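Date: July 2, 2023
Subject: Re: [birthchat] Leaflet on going overdue, is it any good?

Hello all,

Sorry for the slow reply, I've had a houseful. I did read the leaflet though, twice, and then went off to look up the study it leans on, so this will be longer than I meant!

> Has anyone else been handed the Lysenko leaflet at their
> 38 week appointment? It says a big study found that women
> who used the breathing and positions course were far less
> likely to need inducing. My midwife was very keen. I'd like
> to believe it but the course isn't cheap and my other half
> thinks it's all a bit convenient. What do people reckon?

I'm with your other half, mostly. The "big study" is the Ekex one, and it had 403 women in it, which sounds grand until you get to who they were. They all picked for themselves whether to do the course. Nobody was put in one group or the other by chance. So you've got keen, well-rested women with time for a class on one side, and everybody else on the other (me, with a toddler hanging off my leg). I'd expect those two lots to have different births if the course was nothing but tea and biscuits.
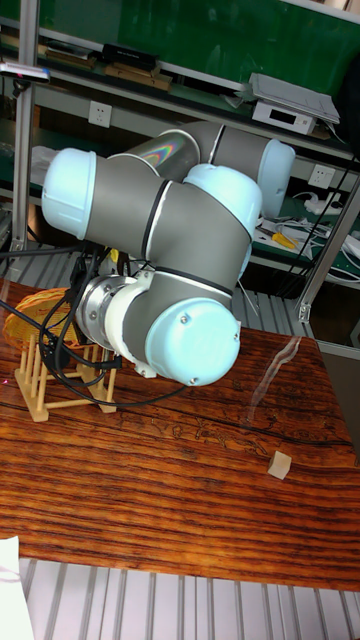
The other thing that bothered me is how they counted. Women who dropped out of the course partway were moved over to the "no course" pile. Well, why did they drop out? If some of them stopped coming when their blood pressure went up and induction was being talked about, you've shifted the harder cases across and made the course look marvellous. The paper gives that half a sentence near the end and the leaflet doesn't mention it at all.

I wrote to the Preltel people, who run the classes near us, back in May and asked for the figures with everyone kept in the group they started in. I got a very friendly email saying that birth is a journey and numbers can't capture it. Fine, but then don't put numbers on the leaflet! You can't wave a study at people and then go all misty when someone reads it.

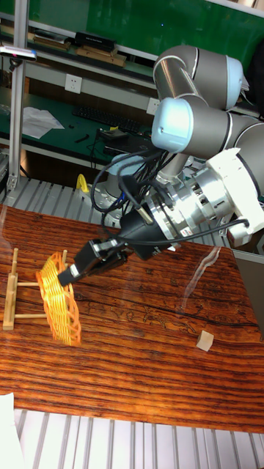
*Yellow-orange wire dish on its way into the rack.*

None of this means the course is bad, by the way. I did the Wistent one with my first and loved it, mainly for the company, and I still use the slow breathing at the dentist. If you've got £80 to spare and fancy an evening out, go and enjoy it. I just wouldn't pay it as a sort of insurance against being induced, and I'd be cross if anyone came away thinking they could skip the monitoring because they'd done their hip circles.

What I'd ask your midwife is what the hospital offers once you're past your dates, how often they'd check on you and the baby, and what they'd want to do if you said you'd rather wait a bit. Mine was much more use once I asked her straight out like that and put the leaflet back in my bag.

If anyone has the full Ekex paper with the tables at the back, could you send it to me off list? My copy stops at page 2 of the appendix.

Good luck, and do let us know how you get on x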